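How I set up footstep sounds that change with the ground

I put off doing footsteps in my little dungeon crawler for way too long. Every surface played the same dull thud (grass, stone, water, didn't matter) and I kept telling myself players wouldn't notice. They noticed! Two of the first comments on the demo were about it. So over a couple of evenings in December I sat down and did it properly, and I wrote down the steps while they were fresh.

I'm using Unity with an audio middleware called Tristell, but the idea carries over to pretty much any setup. If your tool has events and switches, or something like them, you're fine.

What you need before you start

A character that already walks, with an animation that has a clear foot-down moment. A handful of recorded steps per surface. I used 5 each for stone, wood and mud, all trimmed from a sound pack called Cernadex. And a level with colliders on the floor. Mine is called Skitura and it's mostly corridors, so the colliders were easy.

Step 1: Trim the recordings tight

Open each file and cut the silence off the front. I mean all of it. If there's even a small gap before the heel hits, the step will feel late, and you'll waste an hour blaming your code like I did. Leave the tail alone, just put a short fade on it so it doesn't click.

Name them in a boring way: step_stone_01, step_stone_02 and so on. You'll be glad later.

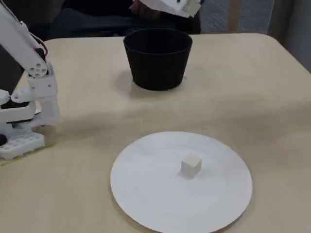
Step 2: Make one event, then add the switch

In Tristell, create a single event and call it Play_Footstep. Don't make a separate event per surface (my first version did, and the script turned into a mess of if statements). Inside the event, add a switch container with one slot per surface, and drop a random container into each slot. Your trimmed files go in those.

Set the random containers to avoid repeating the last 3 sounds. Then add a bit of pitch variation, and keep it small. I cranked mine up at first and my knight sounded like he was changing shoes between steps.

Set stone as the default on the switch, too. If a floor has no tag you'll still hear something.

Step 3: Tag your floors

Back in Unity, I made a tiny component called SurfaceType with one dropdown on it. It goes on the same object as the floor collider. You could use physics materials for this instead, and plenty of people do, but I like being able to click on a floor and see right there what it is.

Step 4: Fire the event from the animation

Open the walk clip, scrub to the frame where the left foot lands, and add an animation event that calls your PlayStep function. Do the same for the right foot. Then do the run clip, and the sneak clip if you have one.

The function itself is short. Cast a ray down from the hips, with a length of around 100 units if your scale is like mine (I work in centimeters, don't ask, it's an old project). Read the SurfaceType off whatever it hits, set the switch, post the event. Make sure the ray ignores the player's own layer! Mine was hitting the knight's boots and I got stone everywhere.
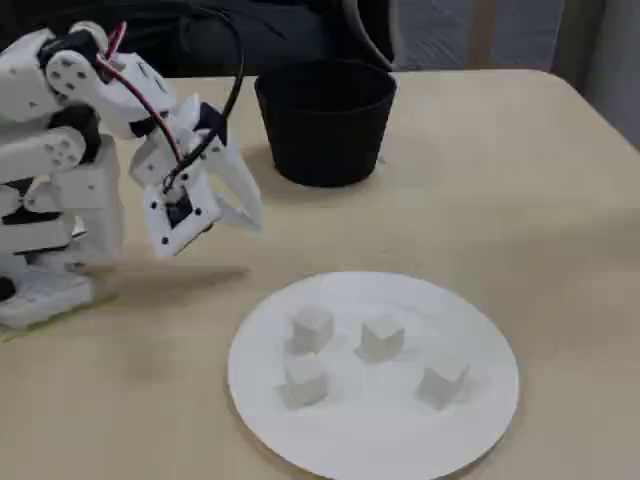

White robotic arm with a two-fingered gripper over a light beige tabletop.

Step 5: Fix the double steps

If you blend between walk and run, both clips will fire their events during the blend and you'll hear a nasty little flam. The easy fix is to check the clip weight inside the function and skip anything under half. I also added a short cooldown, just long enough to swallow a double.

Step 6: Listen on bad speakers

Walk across every border in the level, stone to wood, wood to mud and back. Do it on headphones first and then on the worst laptop speakers you can find. My mud was gorgeous on headphones and completely gone on the laptop, so I brought up the mids a little and left it there.

Next on my list is armor rattle, layered on top of the same event with its own volume control. I've got a rough version going already, but it's way too loud when you go down stairs.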